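November, 6:40 a.m.

Site walk for the Nellthorpe street fair finished before the buses started. Measured the closure again from the barrier line at Tornareck Street to the far curb at the pharmacy. Length comes out shorter than the figure on the permit drawing, which was traced from an old survey that still has the bus bay on it. Filed a correction with the city desk and attached the new sketch. The closure hours do not change.

Vendor list stands at 104 paid applications. The layout takes that number only if the food row goes double-sided between the two hydrants, and the fire inspector wants a clear lane through the middle wide enough for a ladder truck. Drew it three ways. Version 2 works. It moves the coffee carts to the side street, and they will complain, but they get the shade and their own power drop.

Power: three generators on the north end, one on the south. Load sheet is done for everyone except the fryers, who always send in the wattage of the lights and leave out the fryer. Sent the form back to six of them with the line highlighted.

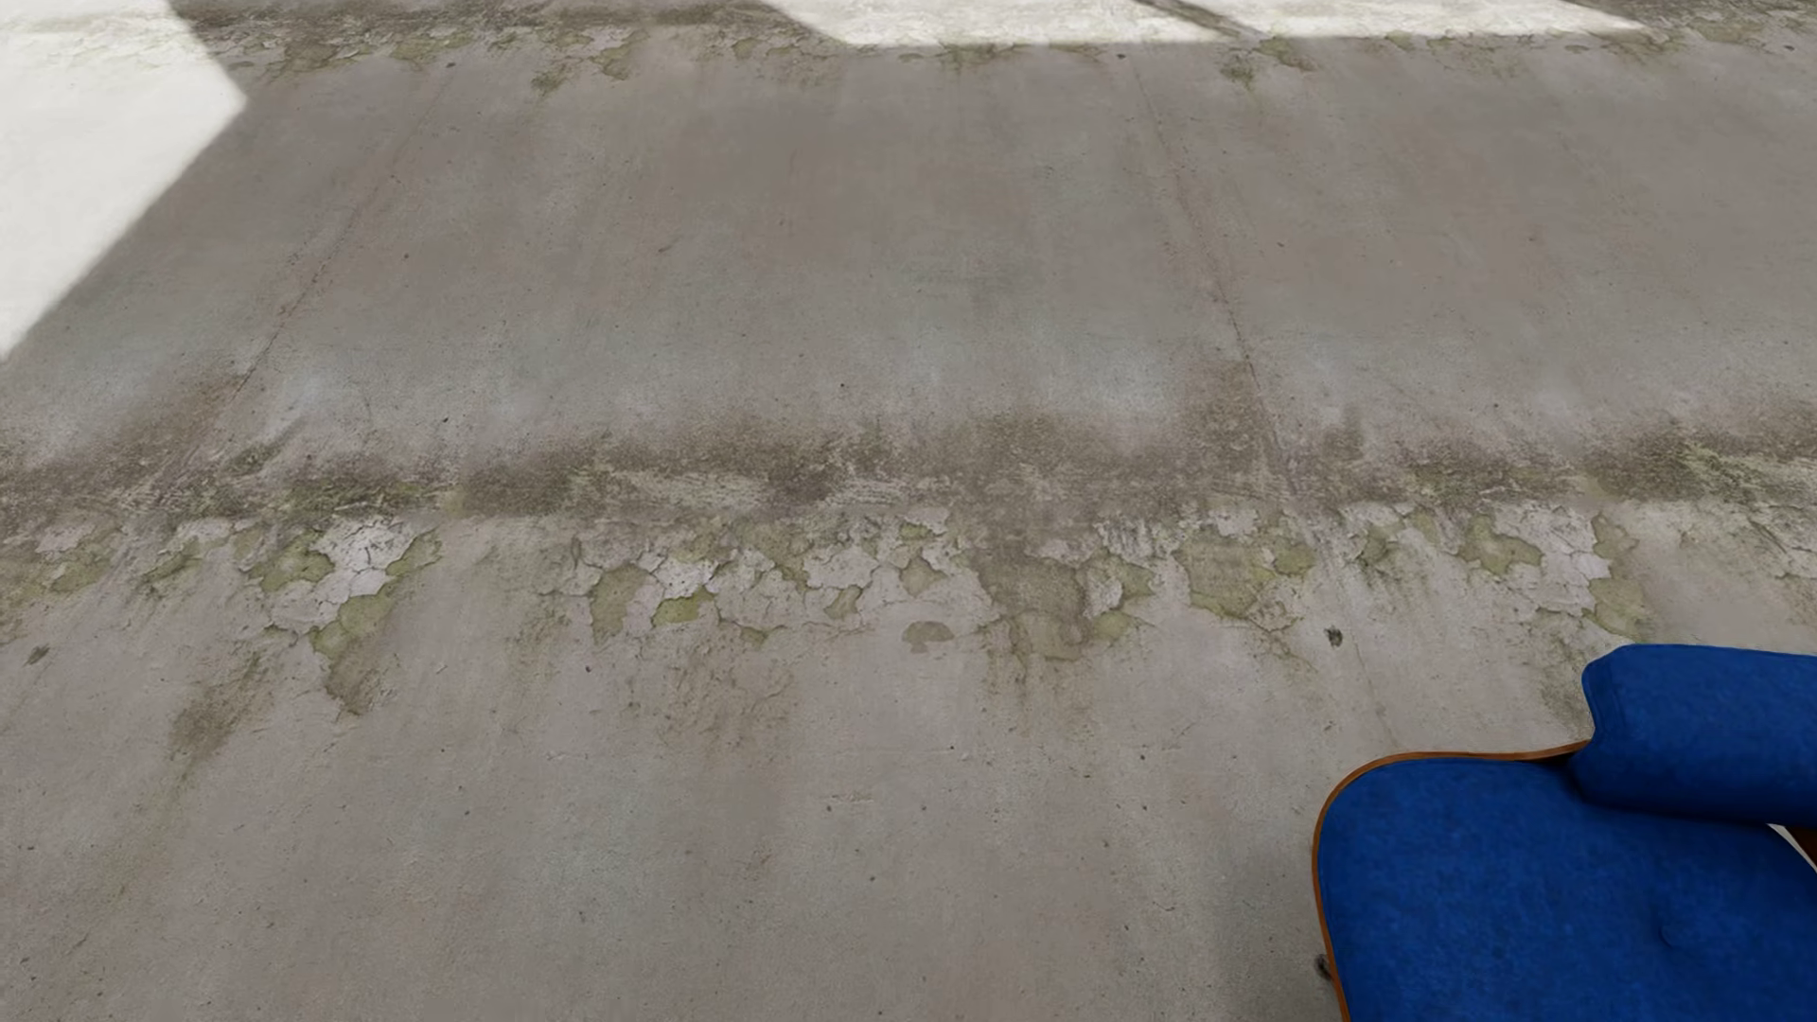 Rain plan is next. If the forecast is bad by noon on the day before, the acoustic stage and the craft tables move into the covered hall and the food row stays out under canopies. The hall floor is flat enough for folding tables without shims, and the power outlets are all on the long wall, so the cable runs need mats at two crossings. The surface is weathered concrete in grays and browns, so I'm marking the stalls with white chalk line and corner tape. Yellow got lost on the brown patches at the last fair in the school yard. Seating for the quiet corner will follow the blue lounge chair with the thin wooden rim. The padded cushion sits better than a bench for anyone who has been on their feet since load-in. Need a price on renting more of the same.

Lunch at the desk. Call with Desta Gebru about the music schedule. Eleven acts, two stages, 16 channels on the big desk. Desta wants the Alemneh Brass Band to close and I agree, but their set has nine players and the changeover before them is only ten minutes. We took five minutes from the DJ and five from the welcome speeches. The speeches will run over anyway, so the stage manager gets a card with the hard cut time written on it.

Distari is doing the sound again. Their quote came in with the delay speakers listed twice. Asked for a clean copy.

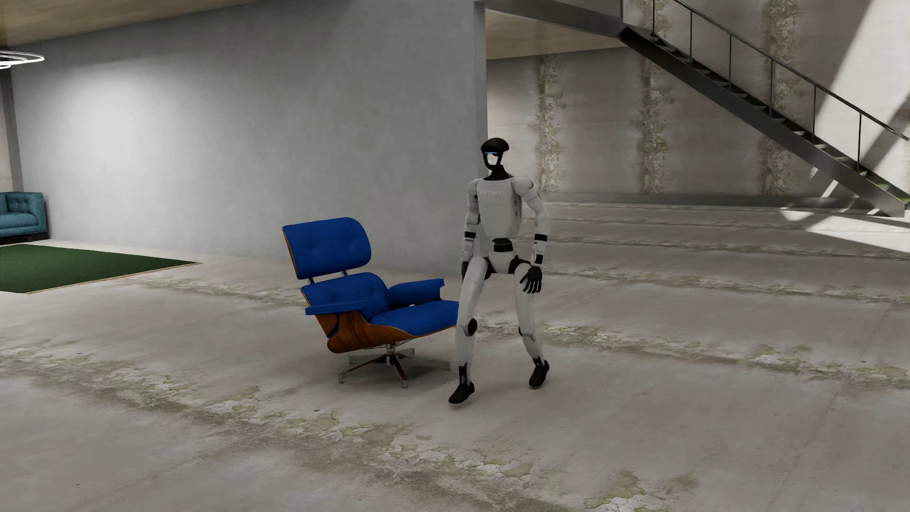
Volume limits were the long item this afternoon. The permit sets the level at the nearest apartment window, and last year the complaint calls all came from the corner where the side street funnels the bass. Plan is to turn the main stage to face the parking lot and drop the subs to a single stack. For the indoor stage the problem is reverb, because a large concrete interior gives back everything you put into it – drums worst of all. Heavy drape behind the performers, small speakers, no floor monitors. The walk-through route passes just right of the blue chair. I'm keeping that side open and putting the drape stands on the other.

Toilets: order confirmed, accessible units at both ends this time. Trash contract still unsigned. They want to bill for a second pickup on the evening before the fair, when there will be nothing to pick up.

Flyers arrived, 1,202 in the box according to the packing slip. The closing time is printed as 10 a.m. Called the printer. They will run stickers at no charge, and I will be putting them on myself this week unless Desta's cousins are free.

Still open tonight: insurance certificate for the dunk tank, barrier delivery window, a second first-aid tent, parking passes for the band van. Radios are charging on the kitchen counter. One of them will not hold a battery, so it goes back tomorrow with the cable ramps.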